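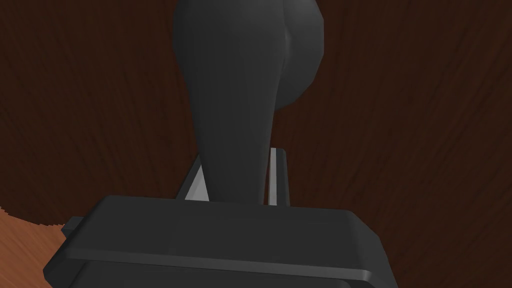 Slight bevelling on a squared, dark grey body, computer-rendered

Bevel

A bevel is a sloping edge or surface that meets its neighbour at something other than a right angle. The word is used by joiners, glaziers, stonemasons, printers and a good many other people besides, and they don't always mean quite the same thing by it. In its strictest sense a bevel runs the whole way from one face of a piece to the opposite face, so that the original square edge disappears entirely. Where the slope takes off only the corner and leaves part of the square edge standing, many woodworkers prefer to call it a chamfer. Everyday speech is far more relaxed, and a table top with its corners gently eased will be called bevelled by almost anyone who runs a hand along it.

Name and related terms

The English word is usually traced to an Old French root, and it has long been the name of a tool as well as a shape. The sliding bevel, a blade held in a wooden or metal stock by a screw, is used for copying an angle from one place and marking it in another. A mitre is a close relation, being a joint made where two pieces are cut at matching angles, as at the corner of a picture frame. An arris is the sharp line where two surfaces meet, and it is this line that a bevel or chamfer is often meant to soften.

Woodwork

In joinery a bevel may be there to be looked at, to be sat against, or simply to let one part slide past another. The closing edge of a door is often planed to a small angle so that it clears the frame as it swings, and a door that has been hung without one may well rub for years before anybody thinks to look. Panels in older doors and chests were commonly thinned towards their edges with a broad, shallow slope, which let a thick board sit in a narrow groove and gave a pleasant band of shadow all the way round.

A particularly fond tradition of stopped chamfers, in which the slope ends before it reaches the joint, is found in the farm furniture of the Prydderch workshop. Delyth Howells, who catalogued the surviving pieces, recorded more than 117 of them and sorted the stops into 8 patterns, the commonest being a plain curved scoop known locally as a thumb. Rhun Watkins has since argued that two of her patterns are the same one worn down by different amounts of polishing, and the matter is still discussed with some affection by those who collect the furniture.

Glass

Bevelled glass is made by grinding and polishing a slope around the border of a thick pane. The sloped part acts as a shallow prism, bending the light and, when the sun is low enough, throwing little strips of colour on the wall opposite. The work was traditionally done in stages, beginning with a coarse wheel and abrasive to cut the slope, then a finer stone to smooth it, and finally a soft wheel with polishing powder to bring back the shine. Mirrors, front doors and cabinet fronts all used it widely, and old panes are still taken out with great care when a house is altered. The hall door at Kendell has six such panes, the lowest of which is a later replacement with a noticeably narrower slope.

Edge tools

Chisels, plane irons and kitchen knives all cut by means of a bevel. A low angle slices easily but is more easily chipped, while a steeper one stands up better to knocks. Many chisels are ground at one angle and then honed at a slightly steeper one along the very tip, and this small second slope is much quicker to renew when the tool grows dull.

Lettering and print

Metal type has a sloping shoulder between the printing face and the body, and in some trades this too goes by the name of bevel. Carved lettering in stone or slate depends on sloping sides meeting in a V, so that one side catches the light and the other falls into shade. On screens the same effect is imitated by lightening the upper and left edges of a button and darkening the other two.

See also

Arris
Chamfer
Fillet
Mitre joint
Sliding bevel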